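Dostesetti demos, readme

Last touched September 17, 2020 by Euan Tosh. Read the bit on frames before you train anything. Seriously.

What it is

Demonstrations of a person driving a KUKA arm to pick blocks in one metal bin and put them down again somewhere else in the same bin. Driven by remote, mostly. A smaller part was done by hand guiding, i.e. operator holds the wrist and walks it through. 1,598 demos in total after cleaning. Collected at Grosel, cleaned and packed at Gilleck, so if a path in a script says gilleck and it doesn't exist on your machine, that's why. Change it at the top of the config.

Older readme (the April one) is wrong in several places. Bin it.

Why we did it

Wanted to know if people who have never driven an arm can give demos good enough to learn from. Also wanted to know which of the two ways of showing it (remote or hand guiding) gives cleaner grasps. Second question is not properly answered by this data, see further down.

Operators

6 operators. Two had driven the arm before, the rest hadn't. Everyone got a practice go of 30 minutes before anything was recorded. Operator numbers are in the metadata, names are not, please don't ask. Operator 5 is left handed and had the controller mapping flipped. The flip is already undone in the stored actions so don't undo it again. (Someone did. Cost a week.)

The task

Operator sits to the side with the controller and a view of the bin. Gets told which block. Brings the gripper down, closes, lifts clear of the rim, moves over, lowers, opens, backs off. Done. Recording starts when they squeeze the enable trigger and stops when they let go of it for more than a couple of seconds.

Blocks are plain rectangular ones, different colours. Start layout is whatever the last demo left behind, unless a block ended up hard in a corner, in which case it was moved out by hand between demos. So starts are NOT random and they are not independant of each other. Split by session, never by single demo, or your test numbers will look lovely and mean nothing.

Remote driving

Controller gives position and twist about the vertical. No tilt. We had tilt on for the first few sessions and new people kept getting the wrist in a state they couldn't get out of, so it was switched off and those sessions were dropped. Scale is one to one when high up and drops to a slower setting near the floor. The switch between the two is a step and you can see it in the velocity traces as a little kink. Not a bug. Well, a bit of a bug. Left in because everything was recorded with it.

There is lag. Commands are stamped when sent, joint readings when received. We have not lined them up for you. The align script does it with a fixed offset per session, which is good enough for anything we tried. If you need better you'll have to do it yourself.

Hand guiding

Arm in soft mode, operator holds the wrist. Gripper open/close on a foot pedal. Feels much nicer to do and most people got quicker at it straight away. Trouble is the hand and forearm are all over the camera view, so anything that learns from pictures learns to look for a sleeve. Joint traces are fine. Pictures from these demos are shipped but we don't train on them and suggest you don't either.

Also the cables tug a bit at the wrist when it twists far one way, and in soft mode that shows up as drift after the operator lets go. Trim the tail.

What's in a demo

One folder each. Inside:

joints, one row per tick, angles and measured torques
actions, what the operator asked for, in bin frame
gripper, commanded opening and measured opening, these differ when it's holding something
camera, stills from the fixed camera, same view for a whole session
meta, operator number, session, mode (remote or guided), target colour, outcome

Outcome is one of ok, dropped, wrong_block, stopped. Stopped means the safety stop went off or the operator gave up. All four are kept. Failures are usefull, please don't filter them out without saying so in whatever you write.

Frames (read this)

Actions are in bin frame. Origin at the near left corner of the floor, x along the near wall, z up. Joints are obviously in joint space, and the transform from arm base to bin is in each session file. The bin is clamped to the table but the clamps were redone between sessions and it never went back exactly where it was. So use the transform for that session. Not the one from the first session. Not an average.

Floor is bare metal and worn, so there are bright reflections and they move as the arm moves over. Colour thresholds will fall over. Sloping walls are the other thing. A block lying up against one is not flat and the grasp height is off. Most of the dropped demos from new operators are this.

Known problems

- Gripper measured opening sticks at its last value for one or two ticks after a fast close.
- Some camera stills repeat. The stamp moves on and the picture doesn't. The check script lists them.
- Target colour is missing in a few early demos. Says none. Can be worked out from the stills if you care.
- Torques on the last joint are noisy in every session, we never found out why. Don't use them for contact.
- Operators differ a lot in how they pause. Some stop dead above the block before going down. A policy trained on everything will learn to hover and then just... hover. We cut pauses longer than a second with the trim script, results much better.
- Guided and remote demos were not done on matching layouts. So you can't compare the two modes fairly with this set. Sorry. Should have planned it.

What we got out of it

Plain behaviour cloning on the remote demos, trimmed, split by session. Gets down to the block nearly every time, grasps well when the block is in the open, poor when two are close together. The gripper brackets are wide compared with the finger and it tends to nudge the neighbour on the way down. Human operators do that too but they notice and back off, and there are not many demos of backing off. If you are adding data, add that. Get people to start badly on purpose and recover.

Mixing in guided joint traces (no pictures) helped a little with smoothness and did nothing for grasping.

Running it

Unpack, set the root in the config, run check first, then align, then trim, in that order. Trim before align gives rubbish and no warning. Needs a fair bit of disk. The loader reads a whole session into memory, so if your machine is small use the slow loader. It is slow.

If you want to collect more on your own arm, the remote side is in the teleop folder. It's written for our controller and there are constants all over it. Workspace limits are at the top of the file. Set them BEFORE you enable the arm, with the floor height measured from your own bin and a bit of margin on top. Ours stops the fingers just short of the metal. Keep the stop button within reach of whoever is driving, and a second person if it's their first go.

Use

Research and teaching, fine. Tell us if you put it in something. The Öztürkmen loader format is supported through the export script, written in a hurry, drops the torques on the way, otherwise ok.

To do

Redo the time stamps properly. Matching layouts for both modes. Recovery demos. Put the tilt back for people who can cope with it. Fix the typos in here.
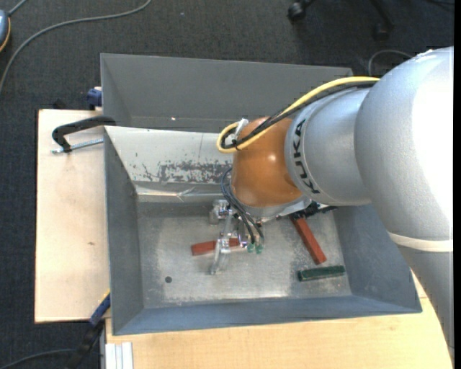 Öztürkmen wrote back that the pauses are worth keeping as a label even if they get trimmed for training, as the spot where a new driver stops and thinks is usually the spot where the policy goes wrong later, and asked for the cut points to be saved in meta next time. Also asked whether the slow setting near the floor could come in gradually, so the kink goes away for good.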